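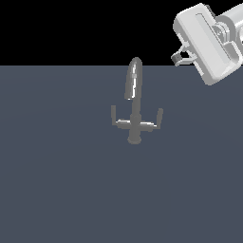

From: Ifor Gwynne
To: hirkgate-users
Date: 26 Jul 2018
Subject: Re: Grellura tap pack, worth paying for?

Dafis wrote:
> Has anyone bought the tap pack? The shop page says 4000
> practice runs and very little else.

I've had it for two weeks. You get a grey two-handled tap, an arm with a gripper, and no sink whatsoever, so at least the plumbing is simple. Setup took me roughly 2 hours, most of it hunting for error 611 in a manual that stops at 610. Cosura support did reply, to ask what error 611 was.

I'd still renew. Try the free month first.

Ifor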